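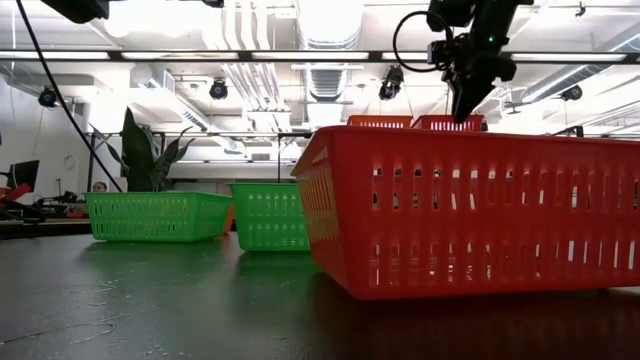 Can one student run the basket task alone?

Two students are needed for every run: an operator at the keyboard and a spotter with a hand on the stop button. A student working alone may do section 4.2 (power off checks) and may edit task files, but the arms stay off.

## 4. Setting up the basket task

This section covers the table, the baskets and the first slow run. It assumes you have finished section 3 and that both arms have been homed at least once this term. If you are coming back after the January break, go back and do section 3 again first.

### 4.1 What you need

- The Flatum table, with the black mat clean and lying flat
- Shelf, orange, red and green baskets
- Kan loaded on the table computer, with your team's task file
- The Elta hand controller, charged
- Tape measure, soft cloth, masking tape
- The log book for Room 1104

Take baskets only from the task set. The storage baskets in the hallway look much the same but have a thicker rim, and the gripper settings in your file won't suit them.

### 4.2 Power off checks

1. Check that both arm power switches are off. The Elta controller should be off too.
2. Try each base clamp by hand. If one moves at all, tighten it and write it in the log.
3. Follow each arm cable from the base to the gripper. It should have enough slack for the arm to reach the middle of the mat without pulling.
4. Wipe the gripper fingers with a dry cloth. Don't use spray cleaner on them.
5. Look over the baskets for cracks at the rim. Put a cracked basket in the repair tub and take a spare.
6. Move chairs and bags back behind the floor line.

> **Caution:** An arm can drop when its power is cut. Support the forearm with one hand before you switch off, and keep your fingers out of the joints.

### 4.3 Placing the shelf and baskets

1. Set the shelf at the back of the table. Measure 626 mm from the front edge of the mat to the front face of the shelf, at both ends. The two readings should match to within 3 mm.
2. Put the shelf baskets in order from the left: orange, red, green. Open side up.
3. Leave a gap between the orange basket and the red one wide enough for a gripper finger.
4. Place the loose baskets on the mat where your task file says they start. They can sit at an angle. The file only needs the centre to be close.
5. Leave the snake plant in the back left corner. It is listed in Kan as a fixed obstacle, and if you move the pot the map is wrong.
6. Mark your start positions with small bits of masking tape. Peel them up when you finish for the day.

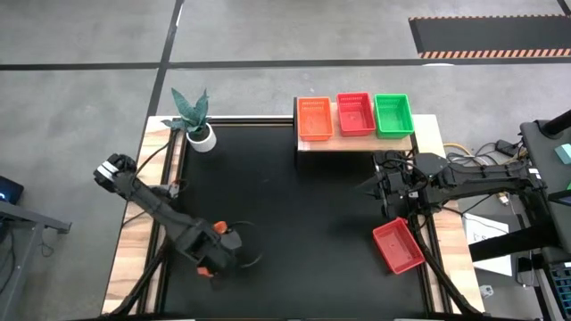 Keisha Iwasaki asked whether the shelf baskets have to be in colour order at all, as her team's file finds them by colour and hadn't failed yet with the order mixed. They do for scored runs. The score sheet checks the final order against the starting order, and a team that starts with a different one gets zero for placement even when every pick is clean. For practice, use any order you like and note it in the log.

### 4.4 Powering up

1. Spotter takes the stop button and says "ready".
2. Operator turns on the left arm and waits for the steady light, then does the same for the right arm.
3. Turn on the Elta controller. It pairs within a minute. If it doesn't, turn it off, wait, and try once more before you call a coach.
4. In Kan, open **Table > Flatum** and choose your team's file.
5. Select **Home both**. The arms move one after the other, left first.
6. Check the grip opening on screen. It should read 136 mm when fully open. A lower number usually means the fingers were put back on in the wrong slot.

> **Note:** Kan remembers the last file used on this table, whoever used it. Read the team name at the top of the window before you press anything.

### 4.5 First slow run

Do the first run of each session at slow speed, even if nothing has changed since the last one.

1. Set speed to **Slow** and tick **Pause between moves**.
2. Start with one basket. Green is a good choice as it shows up well against the mat.
3. Press **Step**. The arm moves above the basket and stops.
4. Look from the side. The fingers should be centred over the part of the basket you mean to grip. If they are off, nudge them with the controller and save the offset.
5. Press **Step** to lower and close. Stop if the basket flexes and reduce the grip setting by one.
6. Press **Step** to lift. Let it hang there while you check the grip.
7. Carry on to the handover or the shelf, one step at a time.

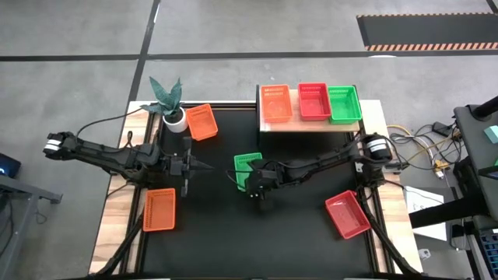 *Right gripper lowered over a green basket at the centre of the mat.*

Both arms can reach the middle of the table, and Kan will not always keep them apart when you are steering by hand. Before you bring one arm into the middle, say which arm out loud and wait for the spotter to repeat it. Periklis Kalogeropoulos has the spare finger pads if you bump a pair and tear one.

A slow run of the full task takes roughly ten minutes. Don't switch to normal speed until you have had a full slow run with no stops.

### 4.6 If something goes wrong

| Problem | Try this |
|---|---|
| Basket slips during lift | Clean the fingers, then raise grip by one |
| Orange and red mixed up | Turn on all the ceiling lights and redo the colour check |
| Arm stops short of the shelf | Measure the shelf again (4.3, step 1) |
| Right arm won't home | Check for a cable caught at the base, power off first |
| Kan shows "map old" | Someone has moved the shelf or the plant. Ask Snežana Delić for a new map |

After any press of the stop button, write down the time, the step and what the arm was doing. Cultimow coaches read the log before each club night. Sign it with both names, operator first.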